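Re: [pistport-sheds] Hall hire and the water bill

Sorry all, typing this between jobs so excuse the spelling.

October 2022 newsletter is half done, will send when the hire rates are settled. Which brings me to the message from the Imville end:

> We were told in March that the hall rate would stay the same
> till the new year. Now the form on the site says 600 for a
> weekend. Is that a mistake? Our quilting group only needs the
> small room and the kitchen. Also who do we ring about the tap
> out the back, it's been dripping for ages.

Not a mistake, but it's badly worded. 600 is the whole building, both nights, kitchen and chairs included. Small room plus kitchen is still the old rate for members. I'll fix the form tonight if I can remember the password.

Tap: leave it with me. Washer I think. Have a box of them somewhere. If it's the valve then it's a plumber and we'll need to talk money, becuase the water bill came in at 500 and that's well up on the last one. 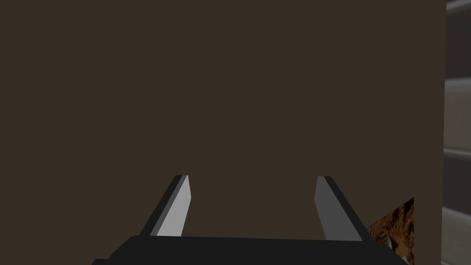 Other things while I'm here. Linard Road gate, please lock it behind you. Found it open twice. The neighbour's dog got in and had a lovely time in the compost.

Lapointe have dropped off the paint for the side wall, colour is a bit greener than the chip but I can live with it. 13 tins, stacked inside the door, mind your toes. Need 3 people with rollers. Half a day, maybe less. Bring old clothes and a hat, no shade on that side after lunch.

Still no word from the council on the parking. Will chase agian.

And could whoever has the urn please bring it back, no questions asked. The quilters want it for their open day and so do the cards people.

Replies to the list please, not just to me, I lose things.

Cheers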